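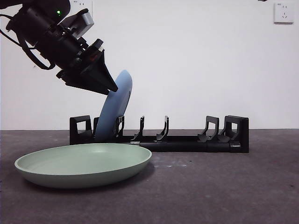
Blue one first, into the slots on the left end. The big sage-green one is still lying flat, waiting for its turn.

July 11, 2025
By Tania Rathnayake

So this is going to be a long thread about a dish rack, and I apologize in advance to everyone who followed me for the bread. A few of you asked what I'm using now that the old wire one has gone to the curb, and I have more thoughts about it than will fit in one post. Get a coffee!

First, the background. I lived with a big two-story wire rack for years. It held everything, and that was the whole trouble with it, because everything stayed there. Mugs on top of bowls on top of the one good saucepan, and a puddle underneath that I pretended not to see. I'd take out a plate for toast and set off a landslide.

The black one is the opposite kind of thing. It's long and low, with a rail along the front, square supports at the ends and four thin curved prongs across the middle. It's for plates. You can balance a lid in it if you're feeling brave, but really, plates.

I like the prongs most of all. They're shaped like hooks, so there's a curve for the plate to rest against, and you can see right through to the other side. My old one had so much wire going on that finding a free gap was like doing a crossword.

I load from the left. I'm right-handed and I used to start on the right, and then every plate after that had to be passed over the top of the ones already standing there – with drips down the lot of them, of course. My friend Benvinda Figueiredo watched me do this one night after dinner, said nothing at all, and then turned the whole rack around while I was getting the dessert. I've been a left-end person ever since.

The other thing I had to learn was to lower the plate in on its edge, nice and upright, and let the bottom find the slot before letting go. I used to sort of drop them from an inch up. I have the chips to prove it, and I'm sorry to say most of them are on my mother's set.

Now, the plates, since I know some of you are only here for the colors. The light blue is my everyday one. It came from the Hettiarachchi shop, the narrow one with the bell on the door, and I went in for a lemon squeezer. I never did get the lemon squeezer.

The sage green is pale enough that in the evening I sometimes take it for gray. It's a large plate, larger than I needed, and it makes a fried egg look very lonely. But put a whole tomato salad on it and it's the prettiest thing in the kitchen.

Large plates do need some thought in a low rack. I give the green one a spot with an empty slot beside it, so I can get my fingers around the rim when I pick it up again. If I have four people over, that luxury goes out the window and I dry by hand with a towel like my grandmother did.

Speaking of towels – yes, I put one under the rack when I'm doing a big load, folded lengthwise. The rack is long and the towel is long and they get along fine. I swap it out in the morning and hang it over the oven door. A tray would be neater. I had a tray. It grew things.

Flatware goes in an old jam jar next to the tap, handles down, and I will not be taking questions about handles down. (I will. I always do. Go on, then.)

Ruwan Biswas asked me whether it's worth giving up counter space when you could towel everything and put it straight in the cupboard. Ruwan, you live alone and own two plates, and I say that with love. For me it's worth it. I wash up late, I'm tired, and I want to stand the plates up and go to bed.

I've been meaning to empty the rack every morning before I make tea, and I've kept at it pretty well. The days I skip it, I end up eating off the same blue plate for breakfast, lunch and supper and the cupboard might as well not exist. There are 10 plates in there and I think I know three of them personally.

Next up is the shelf over the sink, which has been one bracket short since October. If anyone has a bracket with a plain black finish and a short arm, please send me a message. I'll pay you in rolls.

Comments

Fathima Pathirana
Handles UP, Tania. We've been over this. Also that blue is lovely, I've been looking for something close to it for my sister.

Imtiaz Howlader
I load from the left too and my wife says it's wrong because our sink is on the right. Does it depend on the sink? Please say no, I've already argued the point.

Tania Rathnayake
Imtiaz, I think it might depend on the sink. Sorry! Mine is on the left and I should have said so.

Ruwan Biswas
Three plates. I bought another one in the spring.

Benvinda Figueiredo
I said nothing because your mouth was full of my olives and I thought it was kinder. Come get your cake tin.

More from Tania
The jam jar thread, with corrections
Rolls for people who forget to start the dough
What I kept when I cleared out the mug shelf
Tomato salad on a very large plate
One bracket short: the sink shelf so far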